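Pladier Rehearsal and Live Room
Pre-show electrical and stage safety checklist, with inspector's comments
Inspection carried out Jul 3, 2025. Previous inspection: February.
Standing capacity as licensed: 300
Applies to: main stage, side stage, monitor position, front-of-house desk, load-in corridor

Items are marked P (pass), A (advisory, fix before next inspection) or F (fail, fix before doors). Comments follow where the mark alone is not enough.

1. MAINS SUPPLY AND DISTRIBUTION

1.1 Incoming supply labelled and accessible – P
1.2 Distribution board cover fitted, no missing blanks – P
1.3 RCD trip test, all stage circuits – P
Comment: All stage circuits tripped within limits on the 30 mA test. The circuit feeding the bar fridges is not a stage circuit and was left out. It should be tested with the house electrics.
1.4 Lighting and audio on separate circuits – A
Comment: Separate at the board, but a four-way block behind the drum riser was feeding both a bass amplifier and two floor lights. Take the lights off it. Bands report hum from this position and the shared block is the likely cause.
1.5 Extension leads fully unwound from reels – F
Comment: One reel at stage left was carrying the backline supply with most of its cable still wound on. Unwound during the visit. Re-marked P on the second look, but the F stands in the record.

2. BACKLINE

2.1 House amplifiers in date for appliance testing – P
2.2 Visiting equipment checked on arrival – A
Comment: The sheet for visiting acts asks whether equipment has been tested but leaves no space for the test date. Add a column. An untested amplifier may be used after a visual check of plug, lead and casing, and the person doing the check signs for it.
2.3 Valve amplifiers clear of curtains and drapes – P
2.4 Speaker cabinets stable, castors locked or removed – P
Comment: The Tretden 4x12 has one castor that does not lock. It was wedged at the time of inspection. Acceptable for one show. Replace the castor.
2.5 Earth connections intact on all mains plugs – P

3. STAGE SURFACE AND RISERS

3.1 Deck sections level and clamped – P
3.2 Stated load displayed – A
Comment: The plate reads 500 kg per square metre and belongs to the old deck. The present deck may well be rated higher, but the paperwork was not on site. Leave the lower figure up until it is found.
3.3 Front edge marked in white or luminous tape – F
Comment: Tape worn through across the centre section, where singers stand. Replace before doors.
3.4 Drum riser fixed against movement – P
3.5 Cables crossing walkways ramped or taped – P
Comment: The multicore from stage to desk runs in a proper ramp for its full length. The keyboard feed at stage right was taped, but with packing tape, which lifts. Use cloth tape.

4. OVERHEAD EQUIPMENT

4.1 Lighting bar fixings tight, no visible wear – P
4.2 Safety bonds on every lantern – F
Comment: Bond missing on the third lantern from stage left. The lantern was taken down and is not to go back up without one.
4.3 Loudspeakers rigged to maker's instructions – P
Comment: The Halvorsen cabinets hang from the correct brackets. Secondary bonds are fitted.
4.4 Ladder inspected and tagged – P

5. SOUND LEVELS AND HEARING

5.1 Level meter at desk working and calibrated – P
Comment: Meter serial ending 739. Certificate seen.
5.2 Ear plugs available to staff and audience – P
5.3 Bar staff rotated away from the stage end – A
Comment: Done in practice but not written down. Put it on the rota.
5.4 Quiet area available to crew – P
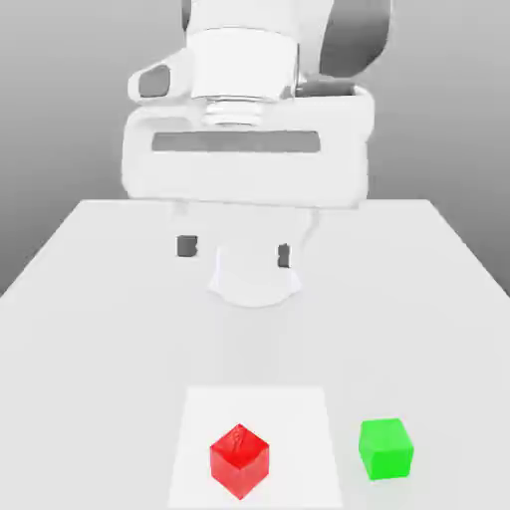

5.5 Levels logged through the evening – A
Comment: Logged for the headline act only. Support acts were louder than the headliner on two of the sheets seen, so the log needs to start at the first soundcheck. The times should be written in at the desk and not filled in afterwards.

6. EFFECTS

6.1 Haze machine on non-slip tray – P
6.2 Fluid stored upright and labelled – P
6.3 Smoke detection isolated only by agreed procedure – P
Comment: Procedure is on the wall by the panel. The isolation log was complete and each entry had a matching reinstatement.
6.4 Strobe warning at entrance – A
Comment: The sign is up but sits behind the door when the door is open. Move it to the ticket window.

7. EXITS AND LOAD-IN

7.1 Exit routes clear – F
Comment: Flight cases from the Vistgate hire were stacked in the load-in corridor and narrowed it at the fire door. Moved during the visit. Empty cases are to go back in the van or into the store.
7.2 Exit signs lit – P
7.3 Emergency lighting test – P
7.4 Load-in ramp dry and gritted where needed – P

ACTIONS

Before doors: 3.3, 4.2
Cleared during visit, watch for repeat: 1.5, 7.1
Before next inspection: 1.4, 2.2, 3.2, 5.3, 5.5, 6.4, and the castor noted at 2.4

A copy of this sheet is to be kept at the front-of-house desk and another with the electrical certificates.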